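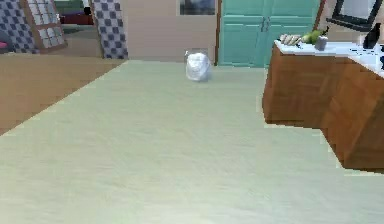 Andska Setlist — Frequently Asked Questions

Thank you for stopping by! We've gathered up the questions that land in our inbox most often and tried to answer them the way we would if you were sitting in the rehearsal room with us. If yours isn't covered, write to us using the form in the app's Help menu and one of us will get back to you.

What does Andska Setlist do?

It keeps your songs, lyrics, chord charts and notes together on a tablet or phone, and lets you put them in order for a gig. When you tap a song, the app can also send program changes to your keyboard or pedalboard, so the right sound is waiting for you by the time you've counted everybody in. Plenty of people never touch the MIDI side at all and use it purely for lyrics, and that's perfectly fine with us.

How many songs can I store?

The free version holds 25 songs, which is enough for a decent evening at the pub (and to find out whether you like us). The full version holds 3,000. We did once get a message from a wedding band who were getting close, so if you ever bump into the ceiling, do let us know and tell us what on earth you're playing.

Is it a subscription?

No. You pay once and it's yours, including on any other device signed in to the same store account. Updates within the same major version are free.

My keyboard isn't responding when I change songs. What should I check?

First, please look at the MIDI channel. This is the answer far more often than you'd think, and I've been caught by it myself on stage with people watching. Open Settings, then Outputs, and see that the channel matches the one your keyboard is listening on. After that, check that your keyboard is set to receive program changes, which many of them have switched off from the factory. If both of those look right, unplug the cable, close the app, plug the cable back in and open the app again, in that order.

The sound that loads is always one off from the one I picked!

Ah yes, the old numbering muddle. Some manufacturers count their programs from 0 and others from 1. Go to Outputs, choose your device, and switch "Start numbering at" to the other value. All the songs that use that device will follow along, so you won't have to edit them one by one.

Can two of us share the same set?

You can! One device is the leader and the others follow, over Wi-Fi or Bluetooth. When the leader moves to the next song, everyone's page turns. Followers can keep their own notes and their own transposition, so your sax player can read in a different key from the rest of the band. For bigger rooms we'd suggest bringing a small router of your own and leaving the venue's Wi-Fi to the audience.

What file types can I import?

PDF, plain text and ChordPro, plus common image files. If you're bringing over a large library, import it in batches of 300 or fewer. Older tablets get rather warm and grumpy otherwise.

I used Skudstead before. Can I bring my sets with me?

Yes, from version 142 of the app onward. Export from Skudstead as a backup file, then choose Import, Other Apps. Songs, set order and tempos come across. Highlighter marks don't, I'm sorry to say — Ivana Ibarra, who looks after importing here, is still working on those.

Does the Castano foot pedal work?

It does, both the two-button and four-button models. Pair it in your device's Bluetooth settings first, then open Pedals in the app and press each button once to assign it. The Stetsiuk pedal works too, though only over USB for now.

How do I back up?

Settings, Backup, Save a Copy. Please do this before a tour, and keep the copy somewhere other than the tablet itself.

Who makes this?

There are just a few of us. Rostyslav Sydorenko wrote the first version for his own covers band and still answers a good share of the support mail, usually late in the evening after practice. If your reply arrives at 1 a.m., that'll be him.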